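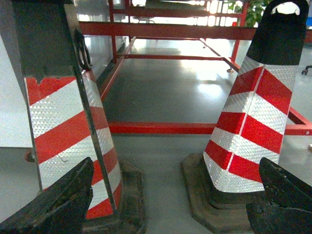

Planning and Budgeting for a Cone Handling Robot: Frequently Asked Questions

These questions come from depots, event halls and road contractors who are thinking about a robot for picking up, moving and stacking traffic cones. We answer them in the order in which most buyers ask. The answers are about planning and money. For electrical data and wiring, please use the installation guide.

BEFORE YOU BUY

Do we need a robot for our cones at all?

It depends on how many times each cone is touched in a day. If your cones go out in the morning and come back in the evening, one person with a cart is cheaper, and we will tell you so. A robot begins to make sense when cones must be sorted, inspected or rearranged during the whole shift. Please write down the cone moves of one normal week before you contact us. Do not choose your busiest week, or you will buy a system that stands still for most of the year.

At the Flurkbridge depot the count was 252 cone moves per shift. The manager had guessed a much higher number, and the first budget was made from that guess. After the count, one arm was taken out of the order.

Which cones can it handle?

The standard fingers are made for cones with a rubber foot, square or octagonal. Cones with a handle opening at the top and cones with a metal ring on the side can both be handled, but they are not gripped in the same way. If you own both types, say this in your first request. Mixed stock needs more setup time, and setup time is charged by the day.

Very light plastic cones without a heavy foot are possible only after a test. Please send us samples of every type that you own. Send old ones also. New cones from the catalog are straight and clean, and the ones in your yard are not.

Our cones are damaged. Must we replace them first?

No. Reflective sheeting that is torn at its edge does not disturb the gripping. It can disturb the recognition, if the software was taught only with perfect cones. For this reason we ask for used samples. What we cannot accept is a foot that is broken so that the cone falls over without being touched. Take those out of your stock, and do not count them in your plan.

Can the robot work with two cones that stand close together?

Yes, but the space between them matters. The open fingers need room on both sides of the place where they grip. If your people are used to pushing cones tightly together to save floor, you have two choices: mark fixed places on the floor, or pay for the narrow finger set. The floor marks cost almost nothing. Most customers try them first and order the narrow set later, or never.

THE BUDGET

What should be in the first budget?

Please make a separate line for each of these:

Arm and controller
Gripper and one spare pair of fingers
Wrist camera and its cable
Base, either fixed or mobile
Safety equipment for the working area
Floor work
Delivery and setup days
Training for your operators
Wear parts for the first year
Reserve

The lines that are forgotten most often are floor work and wear parts. We have seen budgets where the arm was calculated to the last dollar and the floor was not mentioned.

How large should the reserve be?

We recommend 8 percent of the full sum for a site with a finished indoor floor and a known cone type. For a mixed stock or a building that is still under renovation, plan with more. The reserve should stay in your hands and should not be written into our order.

How long do the fingers last?

The dark coating gets scuffed quickly. This is normal and is not a reason for a new pair. Change the fingers when the gripping surface has lost its shape, or when the two sides do not close evenly. The Tundalitz finger set should be checked after every 2000 grips. The check takes a few minutes and needs no special tool. Write the result in the log, because you will need the log if you make a warranty claim.

If you divide 2000 by your daily number of grips, you know how often to plan the check. Remember that one cone move can need more than one grip, for example when the cone is turned before it is put down.

Is it cheaper to buy two arms together?

The second arm has a lower price, and the delivery is shared. But a second arm that has no work costs you service money every year. Our advice is to buy one, run it for seven months, and then decide. The discount for a second arm stays open for this time if you ask for it in writing with the first order.

Can we rent?

Yes. The Rirnis base unit with one arm can be rented by the month. Setup and training are not part of the rent and are paid once. If you buy afterwards, a part of the rent is taken off the price. The size of this part depends on how long you rented, and it is written in the rental contract, on the second page.

Is a used system a good idea?

Sometimes. Ask the seller for the grip count, the finger log and the camera calibration record. If the log is missing, calculate with a new gripper. Be careful also with the software license, which does not always move to the new owner. We check this for free if you give us the serial number.

THE SITE

What kind of floor is needed?

Flat, hard and clean. Concrete with an epoxy finish works very well for moving bases. A glossy floor has one weakness: it reflects the ceiling lights and everything that stands on it, and the wrist camera sees these reflections too. You do not need to remove the finish. In most halls it is enough to turn or cover one or two lamps, and to do the calibration at the time of day when you will really work. A system that was calibrated at 7 in the evening can have trouble next to large windows at noon. Plan one more setup day if you have much daylight.

Can our existing carts and racks stay?

Usually yes. Frames from square steel tube are good for us, as they are stiff and easy to measure. Please tell us their color. Many frames in depots are painted red, and many cones have red bands, so the recognition must be taught that a red bar behind a cone is not a piece of the cone. This is included in the normal setup if we know it before. If we find it out on site, it can become an extra day.

Tell us also if the frame has casters. A frame that can roll away must get brakes or a fixed stop. Low bars are another point to check. An arm that reaches over a bar needs a different height than an arm that reaches under it, and the base must be ordered for the one or the other.

How much space do we have to plan?

For the first plan, draw the full reach of the arm as a circle and keep this area free of fixed walls, columns and walkways. Then add the places where full and empty carts will wait. The waiting area is often bigger than the working area, and customers are surprised by this. Send us the drawing even if it is made by hand. Photos taken from the four corners of the room help us very much.

Do we need a fence?

This is decided by the risk assessment, and the answer is different for each site. The assessment must be made before the order is final. If you place the order first and the assessment asks for a fence later, the price and the layout will both change. Slow operation without a fence is possible on some sites, but then you must calculate with fewer moves per hour.

Can it be used outdoors?

The standard version cannot. There is a closed version for covered yards, with a longer delivery time. Rain, strong sun and stones on the ground make outdoor work much more expensive than the same work inside, and we recommend bringing the cones under a roof if you can.

DELIVERY AND THE FIRST WEEKS

How long from order to first use?

Count seven weeks for a standard indoor system, and eight if you order the narrow finger set. The time starts when we have your samples and the signed drawing, not on the day of the order. In July our workshop works with a small team, so please plan one more week if your order comes in the early summer.

Who should be trained?

At least two people for each shift. One person is not enough, because people get ill and go on vacation. The training is for the persons who will stand next to the machine. A manager is welcome, but should not take the place of an operator. No programming knowledge is needed. A person who can drive a forklift carefully will learn it well.

What happens if the robot drops cones?

In the first days it will drop some. Do not change the grip force on the same day. Note the cone type, the place on the floor and the time, and collect these notes until the visit of the technician. Very often all the drops belong to one place or one lamp. If you increase the force, the cone body is pressed together, and the band can come off sooner.

Is the acceptance test fixed?

No, you can propose your own, and we like it when customers do this. A useful test has your own cones, your own carts and your own lighting, and it runs for a full shift. The Araújo warehouse wrote a test with leaning cones and half-filled carts, and it found two layout mistakes before the last payment. The text of this test is available on request, and you may copy it.

What should we send with our request?

The count of cone moves for one normal week, the cone types with photos, a drawing of the area, the floor type, the color and size of your racks, and the hours in which you want to work. If you have a budget limit, write it also. We will not use it against you — it only saves time for both sides. Requests that have all of this are answered within eight working days.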